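Revoseck says new toilets will pay for themselves. Tenants want to see the sums

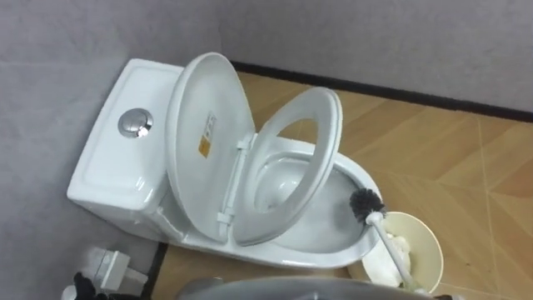
HOUSING

One-piece toilets with a push button on top of the tank are to go into 300 flats at Lilel Court, starting in February. The landlord, Revoseck, claims each household will save £90 a year on water.

How it got to that number is less clear. The trial covered 19 flats, and the results have not been published. Several of those flats are not on a meter, so a lower bill looks unlikely whatever gets flushed.

Raed Saab, who rents on the second floor, is unmoved. "My old one works," he said. "I asked for the window to be fixed."

Revoseck said the figure was "a fair estimate" – it did not say whose. Rents at Lilel Court will be reviewed after the work is finished.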